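**Can they do chores yet? (picking up, sorting, putting away)**

**trostcombe_pete**
My sister says in two years a machine will pick up after her kids. I run a small packing room and I don't believe it. Anyone closer to this than me?

**drengifo**
Depends on the chore. Sorting loose stuff into buckets is close. Folding a fitted sheet, no. I've done bench work on this since September and soft wrappers are the annoying part. They slide and they crinkle, and a grip that works on a bar crushes a packet.

**skern77**
Disagree that it's close. My eight-year-old clears a table in a minute. Show me an arm that does it at that speed with no one standing next to it.

**drengifo**
Speed is a fair complaint. I'd take slow if I could leave the room. Try it with a mess like this one, candy packets and chocolate bars all over, some of them right up against each other:
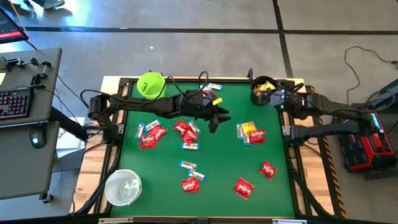 ### Replies, page 2

**trostcombe_pete**
OK, that's pretty much my returns bin. What happens with two bars side by side?

**drengifo**
Sometimes it gets both. Sometimes it pushes one away and has to go again. I'd plan on retries.

**skern77**
So you're paying for two arms to do half of what one temp does.

**londono_mike**
A temp quits after 15 shifts, at least at our place. I'd use arms for the dull sorting and keep people on packing. Home is harder. Every kitchen is different.

**skern77**
Fine for a shop. I still wouldn't buy one for the house.

**trostcombe_pete**
Telling my sister seven years. Dayana, what would you want fixed first?

**drengifo**
Knowing when it missed.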